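Refinishing a round side table – water rings, and which topcoat to use

24 November 2018 | Posted by Soon-im Noh
4 min read

I have a round side table in the living room, light oak in color, bought secondhand in May. The seller said it had an oil finish but didn't know which one. It has developed pale rings where glasses have been left, plus one larger ring from a flower pot. The rings don't feel raised. Water dropped on a clean area used to bead and now soaks in after a few minutes, leaving a darker patch that fades by the next morning.

I'd like to remove the rings and put on something that stands up better to daily use. I have a can of Clirnela hardwax oil left from a shelf project and could get a water-based polyurethane locally. I have no spray equipment and no garage, so the work has to be done indoors with a window open.

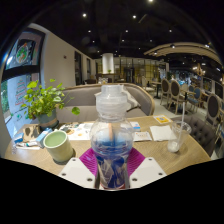
What I need to know is whether I have to sand back to bare wood before recoating, and whether the hardwax oil can go over whatever is on there now. The top is 27 inches across. I don't know if it is solid or veneered. The underside shows similar grain, but it has been sealed with something thicker and I can't see much of the edge because it is rounded over.

Biljana Petek

Settle the veneer question first, as it decides how much sanding you can do. Find one distinctive grain line on the top, follow it to the edge, and see whether it continues over the edge and onto the underside. On solid wood the end grain will show on two opposite parts of the rim as short, darker pores. On a veneered top with a separate edge band, the grain on the rim runs parallel to the rim all the way. If you find a seam, treat the surface as veneer and stay away from power sanders.

Next, test the finish on the underside and again on a small spot near the edge of the top. Put denatured alcohol on a cotton swab and hold it there for a minute. If the finish goes sticky, it's shellac. If nothing happens, repeat with lacquer thinner on a fresh spot. Lacquer will dissolve. Water-based finishes usually soften or wrinkle. An oil finish will mostly just look a bit cleaner.

Given that water soaks in and leaves a dark patch, I would expect a worn oil finish. In that case:

Clean with mineral spirits and a white pad. Let it dry overnight.
Sand by hand with 150 grit, along the grain, until the rings are gone. Pale rings are often in the finish only. Black rings are in the wood and need oxalic acid.
Finish at 180. Going finer reduces how much hardwax oil the wood takes up.
Vacuum, then wipe with a cloth dampened with mineral spirits.
Apply the oil very thin with a white pad and buff off the excess within the time given on the can.
Second coat the next day, same method.

Allow 7 days before putting anything wet on it. Lay oily rags flat outdoors to dry, or soak them in water and put them in a closed metal can. They can self-heat and catch fire if left in a pile. 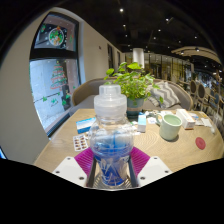

On the choice of topcoat, polyurethane resists standing water better, but a damaged area generally means sanding and recoating the entire top. Hardwax oil marks sooner and can be repaired locally. For a side table in regular use I prefer the oil – the repair takes 20 minutes of work and blends in well. If you do go with water-based polyurethane over old oil, wait until the surface is fully dry and put a coat of dewaxed shellac in between.

Ro-un Oh

just put coasters on it. mine has had the same rings for 6 years

Mal-soon Yeom

I agree with most of the above, with one change. Try heat on the pale rings before sanding. Iron on low, no steam, a folded cotton cloth between iron and table, a few seconds at a time. Moisture trapped in the finish will often clear this way. Stop if there is any smell or the finish turns tacky, and don't do it at all if the top is veneer, as the glue can let go.

Also check the age of that can. Hardwax oil that has skinned over can be strained if the liquid underneath is still thin, but if it has started to gel it won't cure evenly and should be thrown out. I used an old can of Skurken on a bench and it stayed soft for weeks. I had to scrape all of it off and start over.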